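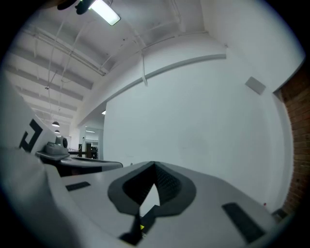
Chore readiness and safety check, Celtham room, Fri 25 October. The list has 14 items and asks one thing underneath all of them: is the Flesov hand tool, and the machine that is supposed to learn from it, ready to be let near ordinary kitchen and floor chores at the Grastville site. Results are Pass, Pass with comment, Hold, or Fail. A Hold means no unattended running until it is cleared. Most of the comments this round are about gripping, and the part to look at first is the black V-shaped finger pad, with the texture on the inside of the notch. Wear there is easy to miss if you only check the outer edges.

Section A – Hand tool, before use

1. Finger pad seated, no tears, texture present across the inner surface.
Result: Pass with comment.
Comment: Pad is good. The old form only said "pad OK?" and people ticked it without opening the jaws. Open the jaws fully and look down into the notch.

2. Body shell tight, no cracks or sharp edges at the seams.
Result: Pass.

3. Camera mount does not move under finger pressure.
Result: Pass with comment.
Comment: Slight play on one tool in March, fixed then, no play now. Keep checking it every session. A loose mount ruins the recording long before it hurts anyone, but it can also work free and drop.

4. Markers clean and flat, nothing peeling.
Result: Pass.
Comment: Dry cloth only. Spray cleaner left a haze last time.

5. Trigger returns by itself when let go.
Result: Pass with comment.
Comment: Slow on the spare. Spare goes back to Usuga for a new spring and does not get used meanwhile.

Section B – Floor and room

6. Walking area clear for someone looking down at their hands.
Result: Hold.
Comment: Same finding as last time. Anyone using two tools is watching the tools and does not see the floor. Cables need to be taped flat or moved behind the working area before the first pickup. Write down who checked it.
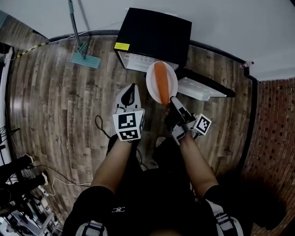
The Hold also covers anything put down "for a minute" while a task is being set up. Cleaning gear counts, and so do trays and bottles. If it is part of the task, it goes on the task sheet. If it isn't on the sheet, it goes out of the room.

7. Striped cable easy to see along its whole run.
Result: Pass with comment.
Comment: The yellow and black striping does its job on the wood-look floor. The thin black cable and the white one are harder to pick out and should get the same treatment.

8. Stands and equipment steady, legs outside the walking path.
Result: Pass.

Section C – The chore itself

9. Pick up a single firm object from a plate and put it back.
Result: Pass with comment.
Comment: This is the orange carrot-shaped piece on the white round plate. By hand, with the tools, it is easy, and an adult gets the feel of it quickly. By machine it is still mixed. The log for this chore stands at 1,066 machine tries, of which 815 finished with the object on the plate and nothing else disturbed. Good enough to keep going. Not good enough for a kitchen with real crockery in it. Most of the misses are grips near the end of the object, where it swings as it lifts and takes the plate with it.

10. Pick up the same object when it has rolled off the plate.
Result: Fail.
Comment: The machine reaches for where the object started. A person corrects without thinking about it. Leave this off any demonstration until it has been retried with the new recordings.

11. Load or unload a tray.
Result: Hold.
Comment: Works if the tray is square to the machine. With the tray at an angle, it pushes the tray along the floor. We could tape the tray down, but then we would be testing the tape. Leave it free.

12. Floor mopping.
Result: Not tested.
Comment: Asked for by Grastville twice. A mop handle is long, and the far end goes wherever it likes when the near end is moved, so this one needs a bigger clear area than we have. I would not sign for it in the present room. For what it's worth, a person with a mop finishes that floor before the machine has been switched on and zeroed.

Section D – Stopping and handing over

13. Stop button reachable by someone other than the operator.
Result: Pass with comment.
Comment: Reachable, but only from the doorway side. Put a second one on the other side. Press each one for real at the start of the day and wait 5 seconds before resetting.

14. Operator can set both tools down safely at any point.
Result: Pass with comment.
Comment: There was no agreed place to put them. People were holding them under an arm. A low padded shelf has been ordered. Until it comes, use the foam mat, tools on their sides, tips facing the wall.

Overall comments

Requests keep coming in for a plain yes or no on whether the machine can do chores yet. For one object on one plate, with a person standing by, yes, most of the time. For clearing a table after a meal, no. For shop-floor sorting of parts that all look alike and arrive in the same place, it is closer than the kitchen work, and if Grastville wants something useful soon I would start there.

Longer runs don't need a new form. Use this one, repeat items 1 to 5 at the midday break, and repeat item 6 every time the task is changed.

Open at close of inspection: item 6 (Hold), item 10 (Fail), item 11 (Hold), item 12 (not tested), spare tool out of service, second stop button, padded shelf. Items 6 and 13 are to be cleared before the machine is next powered on. The others can wait for the next round.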